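Carrots, backpacks and the great floor clear-out

18th November
by Hedvika Paulík

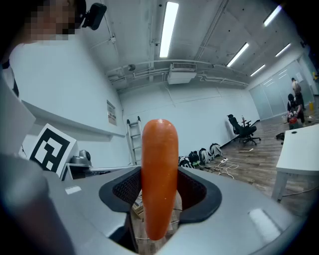 One carrot, with the bags lined up along the wall behind.

I've been meaning to write about the big white room for weeks, and then I got sidetracked by vegetables (as usual). So you're getting both today!

Some of you will remember how things were in October. We'd just moved into the place on Grivcombe, everyone came in each morning and let go of their bag wherever they happened to be standing, and I tripped over the same strap twice before lunch. I complained. Eilif Nygård, who is much calmer than I am, said why not just use the back wall, and so now the backpacks go on the floor along the back wall. That's the whole system. There are four of them there in the photo, all grays, and yes, people do pick up the wrong one. I've started tying a bit of green yarn on mine.

I did look at hooks. Then I looked at a bench with cubbies that would have cost up to 200 dollars before shipping, and I closed that tab pretty fast. The floor is free.

The ladder still leans against the same wall, because I haven't decided where it lives. It's aluminum, so it isn't heavy, and I keep thinking I'll want it again tomorrow to do something about the paper notice that I'm convinced is crooked. Eilif says it's fine. We'll see.

What I haven't fixed is the cables. White cables, power strip, all in a heap on the floor in front of the bags – I untangle them and they go right back to being a nest. I bought a pack of 72 velcro ties and have used maybe a handful, so if you have a trick that lasts longer than a week, please leave it in the comments. I'd love one of those long boxes with a lid, but the one I liked at Nedeljković was too short for the strip.

Okay, carrots. I've been fussy about them lately! I like them smooth and a proper orange, with a blunt rounded tip, since the skinny whippy ends just go soft in the drawer. A few pale flecks or darker streaks don't bother me at all. I don't peel that kind, I give them a good scrub and cut them into thick coins with butter, a spoonful of honey and more black pepper than seems reasonable. Lid on, low heat, then lid off for the last bit so they get sticky.

My mother puts caraway in hers and I'm coming around to it. I have 2 pounds to get through this week, so caraway is getting its chance, and the rest is going into soup with the last of the ginger.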